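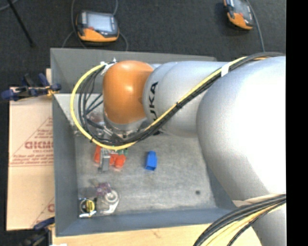 En Fulex nos dedicamos a que las células robotizadas de otros sigan moviéndose, oficio que consiste sobre todo en mirar cables. Seraina Rüegg lleva el taller de Erkthorpe y revisa cada mazo antes de tocar un solo parámetro: el amarillo, que rodea la muñeca naranja en un lazo bien amplio, y los negros que van por debajo, sujetos con cinta blanca y una brida. El lazo no es decorativo – sin esa holgura, la muñeca gira una vez y nos llaman de madrugada.

La caja va fijada con mordazas. Hemos probado soluciones más caras y volvimos a las mordazas.

Yu-ting Peng se ocupa de las pinzas y de engrasar lo que el manual llama «libre de mantenimiento». Revisión de cables cada 700 horas, cambio de mazo a las 3000, aunque parezca nuevo. El almacén de recambios está en Pliltport y cierra a mediodía, como saben bien quienes llaman a las doce y cinco.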